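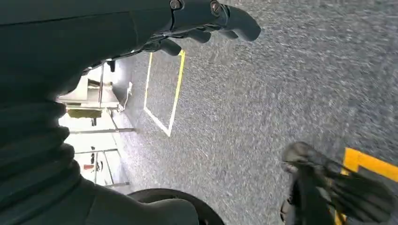
Adopting from Emholm Guinea Pig Rescue: Your Questions

Last updated March 22, 2019

We love getting mail about guinea pigs! We get a lot of it, though, and the same questions come up over and over, so have a look through this page before you write. If your question isn't on it, send it along anyway.

Do I have to live in Randcombe to adopt?

No, but you do need to live within 40 miles of it. We like to visit every new home once after the pigs move in, and that's as far as we can drive and still be back for evening hay. If you live farther out, we're happy to suggest other rescues closer to you.

Can I adopt just one guinea pig?

Only if you already have one at home who needs a friend. Guinea pigs are herd animals and they are SO much more fun in pairs. They chatter at each other, they follow each other around in a little train, they steal lettuce right out of each other's mouths. If your pig has lost a partner, please write to us soon, even if you aren't sure what you want to do yet. We can often set up a meeting the same week.

How do you find a match for my lonely pig?

Speed dating! You bring your pig to our Pilkington Road building in the morning and we introduce a few likely candidates on neutral ground, with a big pile of hay in the middle so that everybody has something to do. Expect some rumbling, some strutting, and a fair bit of butt sniffing. That's all normal pig manners. Teeth chattering is a warning, and if it gets louder we step in with a towel and try someone else.

Most pigs pick their own friend. We've had a very grand old boar turn up his nose at everyone we thought he'd like, then flop down next to a scruffy youngster we'd only brought out to stretch his legs. They went home together that afternoon.

What does it cost?

The adoption fee is $25 per pig. It helps pay for the vet check every pig gets when it arrives, and for neutering the boys who are going to live with girls. You don't pay anything for a match visit, even if your pig turns everyone down.

How big does the cage need to be?

Bigger than the one in the pet store window, almost always. For two pigs we ask for at least 10 square feet of floor, all on one level. Lofts and ramps are great extras but we don't count them toward the floor space. Please measure the inside, not the outside!

Lots of our adopters build their own pens out of wire grid panels and a plastic base, and we think these are wonderful. You can bend them around a corner, run them under a window, or add on a piece when you get carried away and adopt again. If you'd like to buy one ready-made, ask us to show you the Dusa pen in our front room. It's the one our own residents live in, and they've been very hard on it.

What should I put on the floor of the pen?

Fleece over something absorbent, or paper bedding, or a mix of the two. We use fleece through most of the pen with a tray of paper bedding under the hay, where the pigs do most of their business. Wash new fleece a few times before you use it, and skip the fabric softener — it stops the fleece from letting moisture through. Never use cedar. The smell is nice for people and rough on small lungs.

What do they eat?

Hay, hay, and then some hay. It should be there all day and all night, and it should be grass hay such as timothy or orchard grass. Alfalfa is for babies and expecting moms.

On top of that, each pig gets a cup of fresh vegetables a day and a small scoop of plain pellets. Bell pepper is the big favorite here, any color, and it's full of vitamin C. Guinea pigs can't make their own vitamin C, so this matters a lot. Romaine is good. Cilantro gets a standing ovation. Iceberg lettuce isn't worth the trouble, and please, no potatoes, onions, or avocado, ever.

Fruit is a treat. A thin slice of apple or one blueberry makes a pig extremely happy, and a whole bowl makes a pig extremely sick.

Are guinea pigs good pets for kids?

They can be fantastic pets for a family! We adopt to adults, though, and the adult who signs the form is the one we expect to be cleaning the pen when soccer season starts. Kids under 5 are very welcome at our visits as long as they sit on the floor and let the pig be placed on a lap by a grownup.
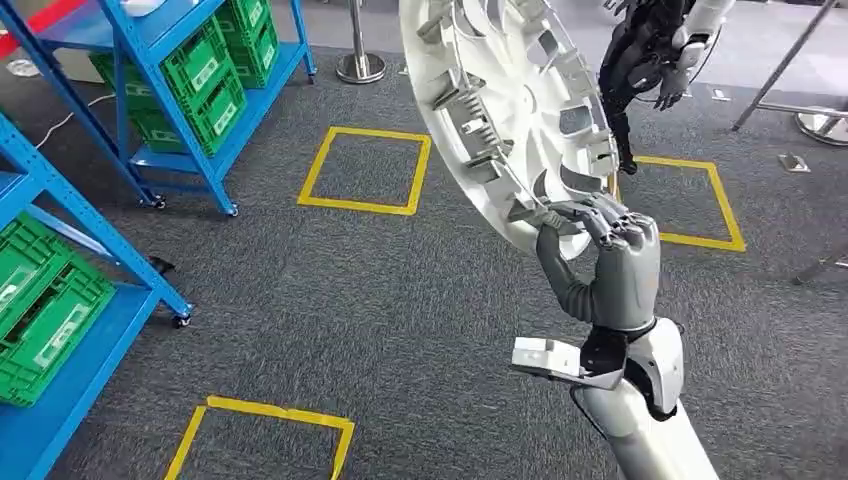
Older kids are often brilliant at this. They notice things. They'll be the ones who tell you that one pig isn't coming up for cucumber tonight, and a pig who skips cucumber needs watching. Let them keep a weight chart, too. A kitchen scale and a bowl are all you need, and once a week is plenty. If the number keeps going down, call your vet.

My new pigs hide all day. Did I do something wrong?

Not at all! They're tiny prey animals and you're a giant. Give them at least 3 days with no picking up and no rearranging. Sit by the pen and read out loud, or talk on the phone, or eat a carrot noisily. Offer a sprig of something green and keep your hand still. One evening somebody will stick out a nose and take it, and you'll be telling people at work about it.

Keep plenty of hideouts in the pen even after they get brave, and make sure that each one has two ways out. A hideout with a single door is where arguments start.

What is that jumping thing they do?

Popcorning! It's pure joy. They spring straight up, sometimes with a twist, sometimes right into the water bottle. Young pigs do it constantly and old pigs do a sort of half version with only the back end. We never get tired of it.

Can they live outside?

We only adopt to indoor homes. Supervised grass time in mild weather is lovely, in a secure run with a lid and some shade. Check that the lawn hasn't been sprayed.

Can you board my pigs while I'm on vacation?

Yes, if you adopted from us. Bring your own pellets and something that smells like home. Summer fills up early and so do the winter holidays, but there's usually lots of room in September.

What if it doesn't work out?

The pigs come back to us, whatever the reason and however long it's been. It's in the adoption agreement and we mean it kindly. Write or call and we'll find a time.

How do I start?

Fill in the adoption form, attach a photo of your pen with a tape measure in it, and tell us a little about your household — other pets, allergies, who's home in the daytime. We'll write back to set up a visit. Bring cilantro if you want to be popular.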